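Home Boards Tags Immersive and 360 Ask Log in

Stereo 360 render: seam behind the viewer, and eye strain looking down

Maritza Urrego

I am finishing a pre-rendered stereo 360 piece, a companion to a feature called Platness. It runs 4 minutes, is fully CG, and plays as a top-bottom equirectangular file on a standalone headset. The viewer is seated in the middle of a cargo deck. The head can rotate, but there is no positional tracking because it is video.

Two faults are left and I can't tell whether they are related.

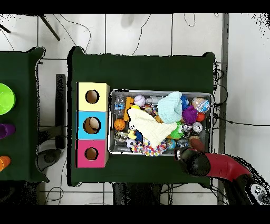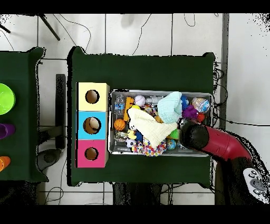
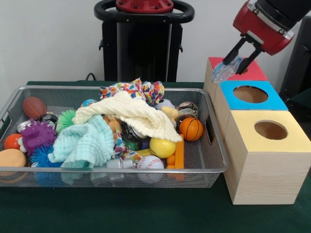
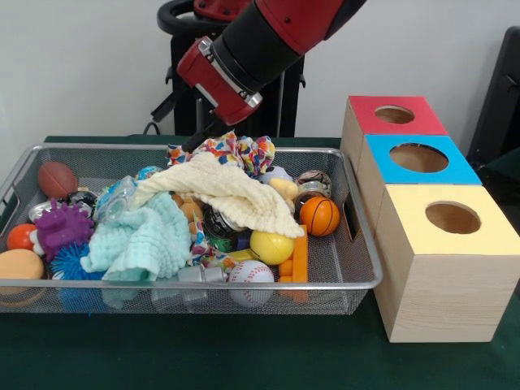 Fault A. A thin vertical line is visible directly behind the viewer, from the horizon almost to the ceiling. It is faint in the first shot and obvious from 59 seconds on, when the warning lights come up. The line is not in the raw renders. I checked by offsetting the beauty pass by half its width and looking at the middle of the picture. It is in the comp output.

Fault B. Looking down at the deck plating between the viewer's feet is unpleasant. Everyone who has tried the headset notices it. The pattern on the plating seems to split and then swirl when you turn your head. Looking straight ahead is comfortable and the scale reads correctly.

Setup, in the order the picture goes through it:

Renderer: path tracer, stereo panoramic camera, eye separation set to the usual adult average, converged at infinity. Pole merging is off because an early test with it on made the ceiling beams look bent.

Denoise: done as a separate pass on each eye after rendering.

Comp: both eyes stacked top-bottom, left eye on top. Glow, a light defocus on the haze layer, grade, grain, then a title card.

Delivery: one file per language, encoded from the stacked master.

We have 28 nodes at Uruter until Tuesday, so a partial re-render is possible. A full one is not. I would like to know which of these can be fixed in comp and which can't. I would also like to know whether the stacked layout is hurting me, because I inherited that script from Vītola and never questioned it.

Eetu Mustonen

They are separate faults with separate causes. A is a comp problem and costs no render time. B is a render problem.

On A. An equirectangular picture is continuous from the right edge to the left edge, but your comp nodes don't know that. Any operation that reads neighboring pixels will, at the edge, read black, a repeated edge pixel or a reflected edge, depending on the node. The result differs on the two sides and the join shows up as a line. Glow is the worst offender because its radius is large and it scales with brightness, which fits the line getting stronger when your lights come on. Defocus does the same on a smaller scale. The denoiser can do it too, though you would normally see that as a change in texture and your line sounds like a change in level.

The fix is to pad before filtering and crop after:

1. Take a strip from the left edge of the picture and attach it to the right side. Take a strip of the same width from the right edge and attach it to the left.
2. Make the strip wider than the largest filter radius in the chain, counted at full resolution. If several filters run in series, add the radii together.
3. Run denoise, glow and defocus on the padded picture.
4. Crop back to the original width.

Check that no node in between silently clips to the project format. Several packages do this on a merge, and then the padding is gone and you won't see why.

Now the stacked layout. Yes, it is hurting you. With the left eye on top, the bottom row of the left eye (straight down) touches the top row of the right eye (straight up). Every blur or glow spreads the floor of one eye into the ceiling of the other. On a bright ceiling fixture this gives you a glow at the left eye's feet with no match in the right eye. That is retinal rivalry and it is tiring to look at, so it may be adding to Fault B. Split the eyes, do all the work per eye, and stack as the last step before the encode.

There is also a problem with the glow that padding does not solve. A round glow in equirectangular space is only round near the horizon. Toward the poles it gets pinched horizontally. If the ceiling lights are high up, convert to cube faces with overlap, glow there, and convert back. If they are near eye level you can ignore this.

On B. Turn pole merging back on. A stereo panorama of this type is built by moving each eye around a circle as the picture is swept from left to right. Every column gets the eye position for a person facing that column. This works near the horizon. Straight down, all the columns meet at one point, and each was rendered from a different position, so there is no single correct answer for where that point is. The plating splits because the eyes disagree, and it swirls because the disagreement changes direction as you turn. No comp operation recovers that cleanly.

Pole merging reduces the eye separation smoothly to zero as you approach the pole, so the floor becomes mono. Your beams bent because the merge started too close to the horizon. The top and bottom angles are usually separate parameters. Leave the top off or start it very late, and start the bottom merge where the deck begins to fill the view.

You don't need to re-render everything. Render a band, from slightly above the start angle down to the pole, and lay it over the existing frames. Above the start angle the two renders are identical apart from noise, so a soft edge placed there will not show.

Piret Sproģis

had the line too, on a shorter piece. i just rotated the whole panorama so the back seam landed on a dark pillar and it went away. you can do it in the player metadata and not touch the comp. took me all of lunch

also check your headset isn't the problem, I had one with a smudge on it

Maritza Urrego

Padding and splitting the eyes removed the line completely in a test on the warning light shot. The clip-to-format trap was real: there was a merge ahead of the defocus and the first attempt changed nothing.

Piret, the pillar would work for the opening, but the later shots have nothing dark to hide behind, and the playback app ignores orientation metadata.

The band render is running. One more point. On the first frames back, the floor is comfortable, but the haze just above it seems to sit at a slightly wrong depth. It is a separate element, rendered before all this with the old camera.

Kadri Laur

The haze has to be rendered with the same merge settings as the floor. As it stands, the deck has reduced separation below your start angle and the haze over it has full separation, so the haze is pulled toward the viewer at exactly the latitudes where the floor flattens out. If it is a volume, low resolution is fine. Render it at half size and scale it up, per eye, after padding.

Some additions to what Eetu wrote:

Grain. Apply it after stacking if you like, but make sure the two eyes don't get independent patterns. Different grain in each eye reads as a fine shimmer that hangs at no particular depth. The same pattern in both eyes reads as a dirty window at infinity. Both are bad. On a 360 delivery I leave grain out and add only enough dither to stop banding in the dark areas. The encoder throws most of the grain away anyway and spends bits doing it.

Denoise. If it runs independently on each eye, compare fine texture between the eyes on a still. Where the denoiser keeps a rivet in one eye and smears it in the other, the viewer gets rivalry again. Feeding it the albedo and normal passes helps a lot, because those are clean and agree between the eyes.

Title card. You didn't say how it was placed. If it was laid flat over the equirectangular picture it will be curved in the headset, and with the same position in both eyes it sits at infinity, behind your set. The eyes say it is far away while it covers things that are near. Project it as a card at a fixed distance, nearer than anything it overlaps, and render that through the same stereo camera.

Head roll. If viewers tip their heads sideways the stereo is wrong everywhere and no setting fixes it. Keep the action where people can follow it upright.

Encode. Keep the picture height of each eye a multiple of the codec's block size. Otherwise a block straddles the boundary between the eyes and you get a trace of the same bleed you just removed from the comp.

Yvette Fehr

Agree on the grain. On a job at Bolville we matched the floor merge by eye and had to do it again, so write the two angles down in the shot notes. The haze, the floor and any late pickup all need the same numbers, and by then the person who set them may be on another show.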